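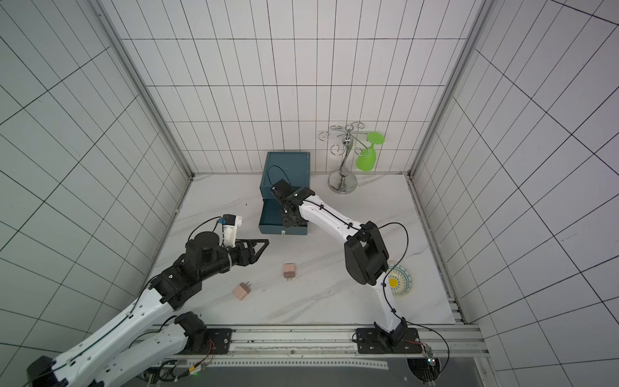

*4 min read*

September, nearly midnight, and I ought to be in bed, but I've had the kind of day at the records office that has to be written down before it slips away from me.

I went back to Wodport to settle the business of the name once and for all, and of course I've settled nothing. Grandmother always told us it was the port where the wood was loaded, and she said it so firmly that I never thought to ask her what wood, or loaded onto what, when the creek there would hardly float a rowboat. Tiina Peltonen, bless her, had pulled the parish books for me before I even got my coat off, and she had put little slips of paper in all the right pages. In the oldest one it's Wadport. Then a page or two on, in a different hand, Woddeporte, and then somebody with beautiful penmanship and no patience at all writes just Wodp. with a squiggle after it, all the way down the column.

Tiina thinks the first part is the old word for a place where you could wade across, and that the port was a gate and had nothing to do with boats. A gate by the wading place! I like it very much, and I can even picture where it would have stood, down below the chapel where the lane narrows between the two banks. But I'm fond of Grandmother's wood too, and I drove home feeling a bit disloyal.

The other find was the toll book. It's a thin brown thing that smells of cellars, and it lists everyone who brought a cart over the bridge in the year it was finished. There were 1,244 carts, all added up on the last page by the tollkeeper, who then signed his name twice as if he were rather proud of it. I would be too. I looked for our family and found us on page 57, paying for a cart of turnips and arguing over the price – it says "disputed" in the margin, which made me laugh out loud, and a man at the next table gave me a look. Dad would have disputed it as well.

Teemu Lahtinen called while I was eating supper to ask if I'd have my piece ready for the newsletter. I told him yes, and then I told him about the gate, and the turnips, and we were on the phone so long that my soup grew a skin. He says there used to be a big flat stone by the lane with a socket cut in it, just the sort of thing a gatepost might sit in, and that it went under when they widened the road by the Kiiskinen farm. His uncle used to sit on it to eat his lunch. I wish I'd known to ask the uncle.

So tomorrow I'll walk down there with my boots on, if the rain holds off, and poke around in the ditch. I still have to copy out the Woddeporte page properly, and I must remember to take Tiina back her pencil.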